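From: Tarmo Adomaitis
To: Casstead home computing list
Date: 14th October
Subject: Re: [casstead-computing] Second-hand workstations, worth the bother?

Pratier wrote:
> I've been offered an old office workstation for not very much and I'm
> tempted to use it for the family photos and as a backup box. The seller
> says it has "a proper server chip" in it. Is that a good thing, or will
> it heat the spare room and cost me a fortune? Also, has anyone bought
> from the Cunavell shop lately? Do they take things back?

Hello all,

I went down this road in July so I'll have a go at this one. Short answer: yes, worth the bother, but do your sums on the electricity first. I paid 100 pounds for mine (the Uibo tower I was boring you all about over the summer) and thought I'd got away with murder. Then I put a plug-in meter on it. Sitting there doing nothing at all it was drawing 100 watts — that's with an old graphics card in it, mind you, and I don't need a graphics card to look after a folder of holiday snaps! Out it came, and the meter looked much happier afterwards.

The other thing is noise. Ask the seller if you can hear it running before you hand over any money. Mine lives under the stairs and I can still tell when the backup has started.
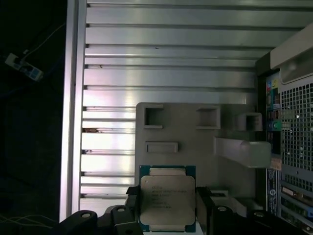 Memory is where you can get caught. Lots of these machines want the registered sort and won't start with the ordinary sticks out of your old desktop, so don't throw the box of bits in the car and assume it'll all go together. I had 4 sticks in a drawer that I was very pleased with myself about, and not one of them was any use. Look up the exact model of the machine, find the manual, and read the memory page before you buy anything.

Check the drive bays as well. Mine came without the little plastic trays and I spent a silly amount of time hunting for them. And if it's going to hold the only copy of the photos then it isn't a backup, sorry to nag. Keep another copy at your sister's or wherever.

As for Cunavell, I've bought from them twice. The first parcel was fine. The second was a power supply with the wrong connector, and they did take it back, but it took 22 days and a fair few emails before I saw the money. Nice enough on the phone, just slow. I'd use them again for something small.

If you tell us the model number I can look up what it takes. I've also got a spare network cable, a long one, if the spare room is nowhere near your router. Yours for the postage.

Cheers,
Tarmo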